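Yurii Stasiv sold the Fodik trial for 22 days, and he had never eaten a strawberry with it. In October 2022 the buyer from Ralcombe asked him why the arm practiced only inside a computer.

"There it can fail 3463 times before lunch," said Yurii, "and I don't wash the floor." 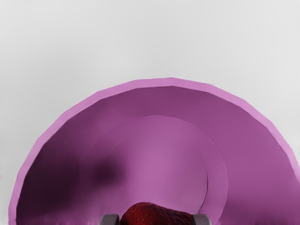
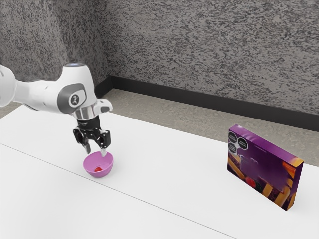

Fodik trial, simulated room: the strawberry and the bowl.

She looked for a long time.

"And the price?"

He told her. She closed her coat and asked if the bowl was included.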